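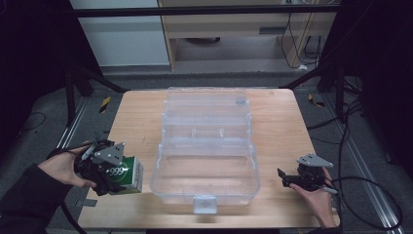
Clear box, lid open, and the little green 999 one.

Home Blog Match reports About Contact
Search this blog...

Right, quick one before work. Stunora Open qualifiers, 27th April, second bracket. We went out in the last 16 and I'm still cross about it.

For anyone new - I play support in a five stack called Fitar. We've been together since February, which in amateur terms is ancient. Rhys Merrick calls the drafts, I buy the wards and get shouted at. Works fine mostly.

First round was a walkover, other team didn't load in. Second round against Akpan was the best game we've played all year. 2,000 gold down at the fifteen minute mark, no towers, mid laner on mute becuase he was sulking. Then they got greedy at the pit. Caught four of them. Pushed straight down mid and that was that. Hands shaking after, proper shaking. Had to go and stand in the kitchen.
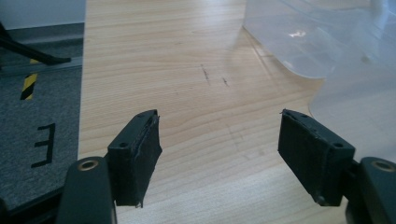
Wooden tabletop, black pads wide apart.

Then Vurport. Oh dear.

They'd watched our replays, no question. Banned Rhys's two comfort picks straight off and left us the stuff we'd fluffed in scrims. Game one over in no time. Game two closer - we had the lead till the last fight, and I used my ult on an illusion. Yes. An illusion. It's in the VOD if you want to see it, 218 people already have. Thanks all.

Couple of moans about the format. Best of one for the opening rounds is rubbish, you can lose your whole evening to one bad draft. And the breaks are too short. 2 minutes between games is not enough to find a drink let alone talk about bans. The admins were lovely though and the lobby never once fell over, so credit where its due.
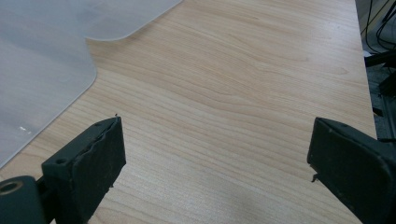 Next up is the summer ladder. Top team splits a pot of 1,000 quid, so two hundred each, not giving up the day job. Rhys wants us to learn three new drafts before then and I want us to learn how to not chase kills into fog. We'll see who wins that one. Scrims most evenings if anyone fancies it, we're after teams a bit above our level. Leave a comment with your captain's name and I'll add you.

Bus in five. More when I've rewatched game two, if I can stomach it.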